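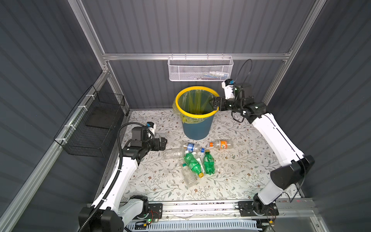
My drum tracks used to sound like they'd been recorded in a biscuit tin, and for two years I blamed the microphones. I bought new ones. Then I bought some cables that cost more than the microphones. It was Zinhle Chauke who finally leaned over my shoulder one Wednesday night, looked at my mixer window and asked why on earth I had the same reverb on nine separate channels.

I didn't know what a bus was. There, I've said it!

If you're in the same boat, a bus is just a shared lane. You send several tracks down it, treat them together, and the result comes out at the other end on its way to the master. Every recording program has them, free or paid, and they've been there all along under names like "aux" or "group" (mine calls them both, depending on which menu you open, which didn't help).

We started with the drums. Zinhle made a new stereo bus, named it DRUMS in capitals, and pointed the output of each drum track at it. One fader now moved the whole kit. I must have pushed it up and down for a good minute, grinning like a child with a light switch.

The reverb came next, and that one's a bit different. You don't move the tracks' outputs at all - you leave them where they are and add a send, so a copy goes off to the reverb while the dry sound carries on as before. Set the reverb itself to fully wet, then bring up each send until you can hear it, and back it off a touch. My snare got plenty. My kick got none, and the mud I'd been fighting with an equaliser for months simply went. 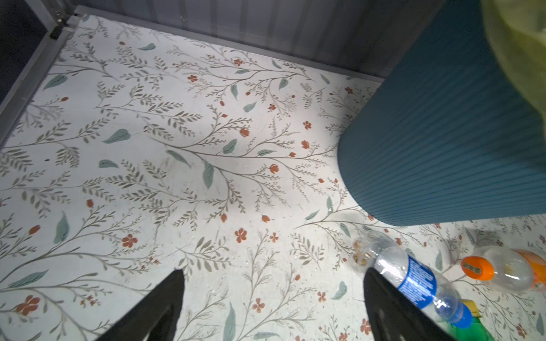

*Pale floor, blue bin.*

The song we were working on is called "Thevar", at 120 beats a minute, and it's the slowest thing my band Braveo has ever managed to finish. Gert Tshabalala plays bass on it and Nosipho Swanepoel sings, and her vocal was where I got greedy. I had a delay on a bus, feeding the reverb bus, feeding (by accident) the delay again. The howl that came out of my speakers had the dog under the sofa. So do check where your sends are going, and keep the volume down while you patch.

Compression on a bus is worth a try too, but go gently. I set a ratio of 2 to 1 on the drums, with a slow attack so the hits still poke through, and aim for the needle barely moving. If the cymbals start to breathe in and out, I've overdone it.

I've saved the whole lot as a template now, and every new session opens with the drum bus, the reverb and the delay already wired up. Gert wants one for his bass amp as well, so that's next week's job.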